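Zikgate workshop opens its home gripper build to members

Kombo, July — Zikgate, a shared workshop with 14 members, today presents Zista, a pair of hand-held grippers for teaching robots small household jobs.

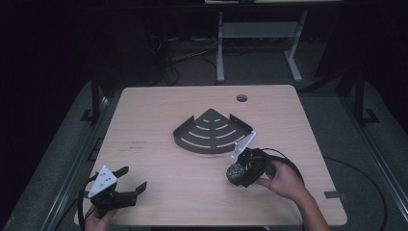
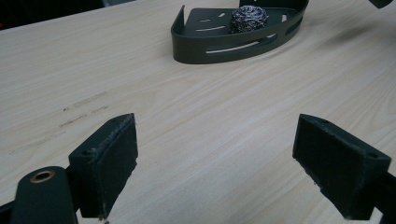 Naomi Kimaro and Kimutai Langat designed the tool over 6 months. The parts for one pair cost 200 dollars — cables are included.

"We wish that a person can build it at the kitchen table," says Kimaro.

Plans are free from Zikgate.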